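Matratze im Gästezimmer müffelt und ist an der Wandseite klamm

Gefragt von Tiziana Villa, September 2026

Hallo zusammen,

ich habe im August unser Gästezimmer neu eingerichtet. Das Bett steht mit dem Kopfende direkt an der Außenwand, anders passt es wegen der Tür nicht. Die Matratze ist eine Kaltschaum von Mastia, drei Jahre alt, vorher lag sie im Zimmer meiner Tochter und war völlig in Ordnung. Gestern habe ich sie zum Beziehen angehoben und gemerkt, dass sie unten am Kopfende klamm ist und leicht muffig riecht. Flecken sehe ich keine, auch an der Wand nicht.

Das Zimmer wird selten benutzt, die Heizung ist den Sommer über aus und die Tür meistens zu. Im Flur steht ein Hygrometer, das zeigt 68 Prozent. Im Zimmer selbst habe ich noch nicht gemessen.

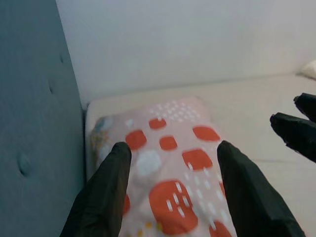 Meine Fragen wären: Reicht es, die Matratze ein paar Tage hochkant zu stellen, oder muss da etwas Grundsätzliches passieren? Und bringt Natron etwas gegen den Geruch? Der Bezug ist abnehmbar und laut Etikett bei 60 Grad waschbar. Eine neue Matratze möchte ich eigentlich nicht kaufen, mein Mann meint aber, was einmal muffelt, kriegt man nicht mehr raus.

Danke schon mal
Tiziana

Idier

Hochkant stellen reicht erst mal, aber nicht an dieselbe Wand. Am besten frei im Raum, an einen Stuhl gelehnt, und nach einem Tag umdrehen. Bezug runter und waschen, vollständig trocknen lassen, erst dann wieder drauf. Schau dir den Kern bei der Gelegenheit bei Tageslicht an, auch die Kanten. Wenn dort graue oder schwarze Punkte sind, würde ich die Matratze entsorgen. Schimmel im Schaum bekommt man zu Hause nicht weg, egal was auf der Sprühflasche steht.

Ohne Flecken sehe ich das entspannter. Natron kannst du dünn auf den trockenen Kern streuen, über Nacht liegen lassen und absaugen. Gegen leichten Geruch hilft das, gegen Feuchtigkeit nicht.

Wichtiger ist die Ursache. 68 Prozent im Flur sind auf Dauer zu viel. An einer kühlen Außenwand liegt die Luftfeuchte direkt an der Oberfläche noch höher, und wenn da eine Matratze anstößt, kommt keine Luft hin. Zieh das Bett eine Handbreit vor. Was für einen Lattenrost hast du? Bei einer geschlossenen Platte staut sich die Feuchtigkeit von unten.

Tedesco

Hatten wir auch. Luftentfeuchter gekauft, seitdem Ruhe. Hat 180 Euro gekostet und brummt ziemlich, also nichts für nachts. Matratze haben wir behalten.

Enier

Bei Idier gehe ich fast überall mit, nur eine Ergänzung zum Lüften. Im Spätsommer macht man mit dauernd gekipptem Fenster manchmal mehr kaputt als gut. Ist es draußen schwül und das Zimmer kühl, holt man sich die Feuchte erst rein. Also früh am Morgen oder spät abends kurz und ganz öffnen, tagsüber zu lassen. Ab der Heizperiode das Zimmer nicht komplett auskühlen lassen, 16 Grad sollten es schon sein. Und die Tür zu den wärmeren Räumen dann geschlossen halten, sonst zieht die warme feuchte Luft hinein und schlägt sich an der kalten Wand nieder.

Stell außerdem das Hygrometer für ein paar Tage ins Gästezimmer, möglichst nah ans Kopfende. Der Wert aus dem Flur sagt wenig. Wenn die Wand trotz Abstand und Lüften feucht bleibt, kann es auch von außen kommen - Fallrohr, Riss im Putz, so etwas. Wohnt ihr zur Miete, dann den Vermieter schriftlich informieren.

Tiziana Villa

Danke euch. Der Rost ist tatsächlich eine durchgehende Platte, daran hatte ich gar nicht gedacht. Die Matratze steht jetzt frei im Zimmer, der Bezug ist in der Wäsche, das Hygrometer kommt heute Abend rüber. Vorziehen kann ich das Bett nur ein kleines Stück, sonst geht die Tür nicht mehr ganz auf. Wir wohnen im eigenen Haus, das Fallrohr schaut sich mein Mann beim nächsten Regen an.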